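Kitchen robot at an open day: what should I look at?

Posted by Marulanda

In June I will visit the open day at Skostport, where they show a robot arm working in a kitchen. The demonstration takes 30 minutes and I have never seen one before. Where is it best to stand, and what is worth to watch? I am interested because my mother needs more help with cooking.

Halta

I went last year. Stand at the side, so you see both the gripper and the counter. I watched the fingers most of the time. Ask also if a person is controlling the arm from another place — at my visit the guide explained it only when somebody asked.

Two pictures from the kitchen, first close to the fingers and then the whole counter with the cutting board:
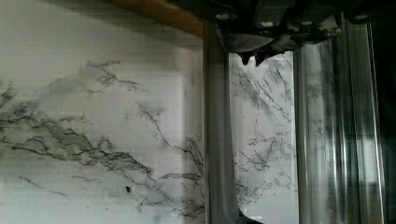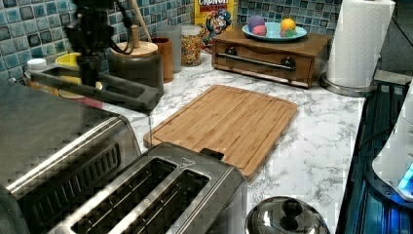
What I would ask the guide

How does the arm find things on a surface with so much pattern, like the marble with gray veins? Does shiny metal, for example the toaster, give it trouble? Who puts everything back between two rounds? I asked only the first one, and the answer was long but friendly. For your mother, I would ask what the arm can do without a technician in the building.

Benell

Go early. The room was full when I came and I saw mostly backs of other people. Parking is bad too, I walked 900 meters from my car. Bring a jacket.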